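Keeping old trainers flying: is the Wivden offer serious?

Forum: Air Forces and Military Aircraft

hua_nghia
Posted Dec 10, 2021

Hello all. I have read that Tlapale wants to put its stored jet trainers back in service, and that the company Wivden offered to overhaul 26 of them. The fleet was 48 aircraft at the beginning. I would like to know if members think this is a serious plan, or only something for the newspapers. My English is not perfect, so please excuse me if a technical word is wrong.

My own opinion is that the airframe is the small problem. The engines and the ejection seats will decide everything. The seat cartridges have a fixed life, also when the aircraft stands in a hangar and does not fly.

rudderpedal
I think you are too kind to them. Stored for 20 years in a humid place, you will find corrosion in the wing spar before you even open the engine bay. My guess is they get eight flying aircraft and the rest becomes spare parts.

hua_nghia
Eight is possible. But I did not read anywhere that they were stored outside. If the hangar was dry, the spar can be good. We should wait for the inspection report before we say it is finished.

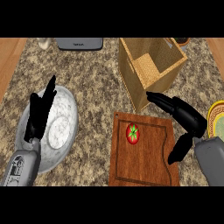
What would the pilots use these aircraft for, if the air force has newer fighters already?

They would use them for lead-in training, so that a young pilot can learn formation flying and basic intercepts at a lower cost per hour, and the newer fighters keep their hours for real duty.

Baltic_Otto
The cost per hour is the part I do not believe. An old engine needs more shop visits, and the parts must be made in small numbers. Hevance quoted for the same type in September and then left the competition. Why did they leave, if there is money in it?

rudderpedal
Exactly my point.

hua_nghia
Hevance wanted to change the complete cockpit, with new displays and a new radio. This is a different job and a much higher price. Wivden offers only overhaul and keeps the old instruments. I don't think we can compare the two.

Baltic_Otto
OK, this I did not know. But then you teach a student on round dials and after that he moves to a glass cockpit. Is it good training?

hua_nghia
For hand flying, yes. For learning the systems, no. They would need a simulator for that second part, and I saw nothing about a simulator in the offer.

quietapron
I worked on ground equipment for a similar fleet. Please don't forget the starter carts, the jacks and the test benches. We had 76 items on our list and half of them could not be bought anymore. A company called Fonder made some new ones for us from old drawings. The quality was fine but the wait was very long.

rudderpedal
Then add another year to the schedule.

hua_nghia
Thank you quietapron, this is useful. Did Fonder also make the hydraulic test bench, or did you keep the original?

quietapron
We kept the original and changed the pump and all the hoses. Calibration was the hard part.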